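Samance Helpdesk
Queue: Printing and Scanning
Subject: Jobs stall on second-floor printer, later jobs stuck behind them
Opened by: Yolanda Palomino
Assigned to: Octavio Cuadros
Opened: 28th October
Priority: Normal
Status: Closed

Original report (Palomino)

The Utico printer by the stairwell stops partway through some jobs. The panel says "Processing" and stays there. Anything sent afterward waits in the queue and never prints. Canceling the job at the panel does nothing. Canceling it from my computer marks it "Deleting" and it stays on the list. The only thing that clears it is turning the printer off at the wall, and then everyone's waiting jobs come out at once, including mine two or three times over.

It does not happen with every file. Plain letters and invoices are fine. My monthly report stalled on page 4, and so did the retry.

Reply (Cuadros)

Please send the following:
The file that stalled, as a PDF if possible.
The program you printed from.
Whether you chose two-sided.
The configuration page from the printer (Menu, Reports, Configuration).

Do not power off at the wall while the disk light is flashing. Use the button on the front and wait for the panel to go dark.

Reply (Palomino)

Report attached, 19 pages. Printed from the PDF reader, two-sided, stapled. I also tried one-sided without staples and got the same stall. Configuration page is in the shared folder. Page 4 is mostly text.

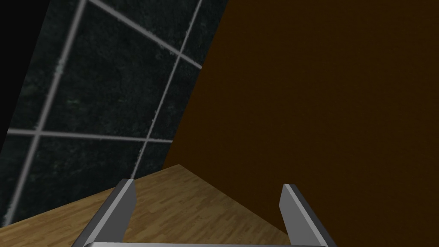 Gripper with two gray fingers, open.

The pages before it have tables only. I have not tried printing the later pages separately.

Work log (Cuadros)

Configuration page reviewed. Firmware is from March. Memory is the base amount, no expansion fitted. Network settings are normal and match the reservation on the router.

Sent the report from my own desk using the same driver. Stalled on page 4. Cleared the queue by stopping the spooler, deleting the contents of the spool folder and starting the spooler again. No power cycle needed on the server side, but the printer had to be restarted from the front panel.

Printed the page alone. Stalled. Printed the later pages alone. Completed. The problem is therefore in the file or in how that page is converted, and I stopped looking at the network.

Checked fonts in the PDF. All embedded. Checked for transparency. The page has a transparent heading bar across the top, placed there by the Mtshali report template. The bar is present only on pages that start a new section, and this is the first one in the report. The later section pages use an older copy of the bar with a solid fill, which fits with those pages printing.

Replaced the transparent bar with a solid one and left the rest of the page as it was. Printed. Completed normally, one-sided and two-sided.

Put the transparent bar on a blank page and printed that. Stalled. I consider that enough to name the cause.

Reply (Palomino)

I can use the solid bar for now, but the template belongs to the Jondeo office and they will overwrite mine at the next update. Can it be fixed on the printer instead?

Reply (Cuadros)

Possibly. Two things to try, in this order.

First, the driver. The queue uses the PostScript driver. I have set up a second queue on the same printer with the PCL driver, named "Stairwell PCL". Please print the original file to it. Stapling has to be turned on under Device Settings or the option will be grayed out.

Second, if that fails, open the print window, go to Advanced and check "Print as image". This is slower -- over 2 minutes for your report on my machine -- and small text comes out slightly soft, so I would not leave it on.

Reply (Palomino)

PCL queue worked. All pages, two-sided, stapled. The blue in the table headings is a little darker than before, but nobody here will mind. "Print as image" not tested.

Work log (Cuadros)

Moved the 16 second-floor computers to the PCL queue by policy. The old queue is left in place but hidden. Two laptops still showed the old name after a restart; removed it by hand and added the new one.

Sent the one-page test file to Utico support with the configuration page. Their answer was to update the firmware. Update applied after hours and the test file sent again through the PostScript queue. Still stalls. Told them so and left their case open.

Wrote to the Jondeo office asking for a solid bar in the template. No reply yet.

Resolution

Cause: transparent heading bar in the report template, not handled by the printer's PostScript interpreter.
Workaround: PCL driver.
Open items: vendor case, template change.

Closed with the requester's agreement. Reopen this ticket if a job stalls on the PCL queue, and attach the file -- do not clear the queue before calling.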